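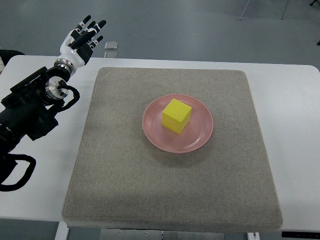

Keeping a Household Inventory

A household inventory is a written record of the contents of a home, kept so that the contents can be identified and valued at a later date. Most households do not have one. The present writer did not have one until April, when the renewal of a contents policy required a figure for the total value of the property and no reliable figure could be given.

The method adopted was the one recommended by Lahcen Filali, formerly a claims clerk in Tarstead and a neighbor of long standing. He advises that the record be made by room and that each room be finished before the next is begun. Cupboards and drawers are to be emptied in full. An entry should give the name of the item, the year it was obtained, the price paid if known, and the place where the receipt is kept.

The kitchen took the longest time. It produced 59 entries, among them a Tahiri mixer that had been in the family for so long that its purchase date could not be established. In such cases Mr. Filali suggests entering the earliest year in which the item is known to have been in use, followed by the letter E for "estimated." The mixer was entered as 1988 E.

Clothing and bedding may be grouped. It is acceptable to write "winter coats, adult" with a single value, provided that any coat of unusual worth is listed separately. Books may be treated in the same way. Tools should not be grouped, as their prices differ widely and a good saw may cost more than the remainder of the box.

Receipts presented a greater difficulty. Those printed on thermal paper had faded, and three could not be read at all. Ferance, the shop from which the dining chairs were bought, supplied a duplicate within seven days of a written request. Diteo was unable to do so for the hall cabinet, its older records having been discarded when the firm moved premises. A bank statement showing the payment was filed in place of the receipt.

The completed inventory is held in three copies. One is kept in the desk, one with a relative in another town, and one in electronic form. Paper copies should be dated on every page.

The attic and the garden shed remain to be done. The shed will be recorded first, as the attic is not comfortable to work in during cold weather and its light fixture is awaiting repair.

Last updated: 15 November 2020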